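Workshop notebook, Sunday, late afternoon
White cabinet, top and floor

Third go at deciding what to do with this cabinet, and I'm still not convinced it deserves the effort. 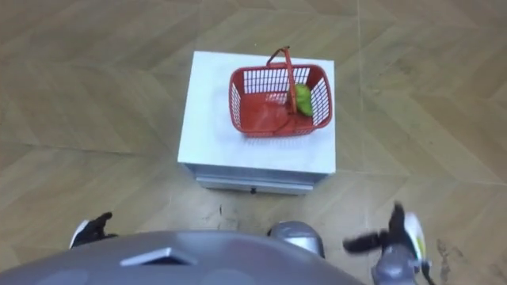
Dumisani Ngcobo wants the top rubbed back and given two coats of Priver. The tin says recoat after 24 hours. I have yet to meet a tin that told the truth in October, so I'd leave it 26 and then try a fingernail somewhere it won't show. The grey smudges near the edges may only be dirt. Try soap first, before anyone opens anything.

The knob can stay. Dumisani has found a brass one in the Nel catalogue for 18, plus postage, and I don't see what's wrong with a small dark one.

Floor: the scuffed patch on the herringbone bothers me more than the cabinet does. Tolent cleaner is meant to lift marks without touching the finish – we'll see. One plank, then stop and look. The scratches by the base look faint and I'd leave them alone.

Felt pads under the cabinet whatever happens. The Sirum ones come in a box of 1000, which is absurd. Ask if they'll split it.

Red basket and the green thing in it to come off the top before sanding.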